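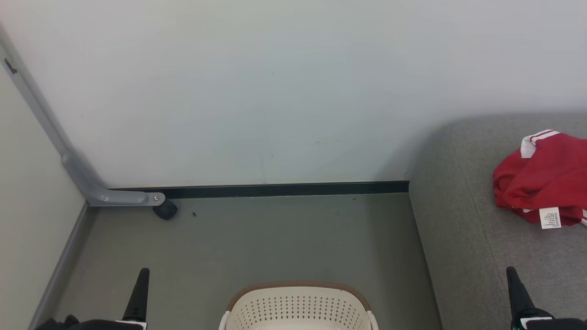 SKURAMHOLM HOUSING ASSOCIATION
Minutes of the members' meeting, October

Meeting opened at 6:35 p.m. in the ground floor room. Chair: Chalerm Srisuk. Apartments represented: see signed list, kept in the binder. One proxy was handed in, from apartment 14, and it was accepted.

1. Agenda and previous minutes

The agenda was approved with one addition, the bicycle shed, which is placed under item 6. The previous minutes were approved after a correction: the gutter on the north side was cleaned by Plindetti and not by the residents, as it was written.

2. Heating

The chair reported on the visit from Plindetti. The boiler is working but the pump for staircase C is worn and makes a noise in the night, which the residents on the first floor have complained about since spring. Plindetti gives two possibilities. The first is to repair the pump for 184 euros. The second is to put in a new one for 438 euros, with work included and a guarantee of two years.

A member from staircase C said that the pump was repaired once before and the noise came back after one winter. Another member asked if the new pump uses less electricity. The chair did not have this information and will ask.

Decided: the new pump is ordered. Two members voted against. The work should be done before the heating is turned up for the winter, and a notice with the day will be put on each staircase door.

3. Water meters

Three apartments have still not sent in their readings. They will receive a reminder in writing. If there is no answer, the association will use the reading from last year plus a fixed addition, as the rules say in paragraph 9. It was asked if the readings can be sent by e-mail. Yes, this is possible, but the apartment number must be written in the message.

4. Laundry room

There was a long discussion under this point.

a) Booking. The paper list on the door is often full of crossed-out names, and it is difficult to see who has the time. It was proposed to change to the board with small locks which the house at Iltska uses. The price of such a board is 295 euros. Some members thought it is too much money for the problem. Decided: we continue with the paper list until the new year, but with a fresh sheet each week, and only in pen.

b) Length of the booking. Three hours remains. A family with small children asked for four hours on weekends. Vote: not approved. It was said that a family can book two times after each other if the evening before is still free at noon.

c) Things left behind. Clothes and baskets that stay in the room more than one week will be moved to the shelf by the stairs, and after one month they are given to the charity shop. Everybody is asked to write the apartment number on the basket. 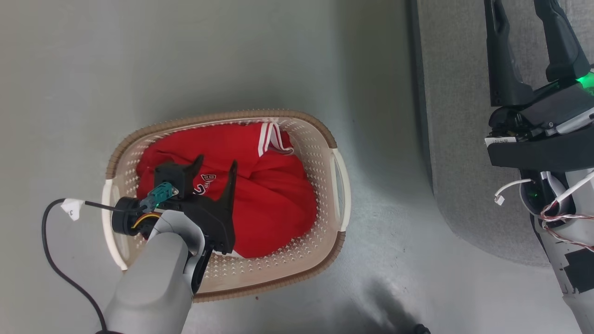

Item 4 c: laundry basket with a red garment.

d) Lint filter. It must be emptied after each drying. This was decided already two years ago and is repeated in these minutes.

5. Courtyard

The Thaweesak nursery has sent an offer for the hedge along the parking places. The members liked the plants but not the delivery time, as it would be in the middle of the frost period. Decided: to wait and order for April. The old bench will be painted by staircase A, who have offered to do it. The association pays for paint up to 80 euros – receipts must be given to the chair.

The member in apartment 6 asked again about the branch that hangs over her balcony. The tree belongs to the neighbor property. The chair has written to the owner one time and will write again, this time by registered letter.

6. Bicycle shed

The lock is stiff and two keys are missing. It was discussed whether to change the whole lock. Decided: first oil, then we see. All bicycles without a name tag will get a yellow ribbon, and the ones that still have the ribbon in spring will be removed.

7. Other questions

The light in staircase B goes out too fast, so that one cannot reach the third floor. The timer will be adjusted.

A question was raised about smoking by the front door. The rule is unchanged: not closer than the gate.

It was asked if the meeting can start at 7 p.m. instead, for those who come late from work. The members were divided, and the question is taken up next time.

8. Closing

The meeting was closed at 8:20 p.m. Next meeting will be in January, and proposals from members must be in the chair's mailbox two weeks before.

Minutes checked and signed:
Chalerm Srisuk, chair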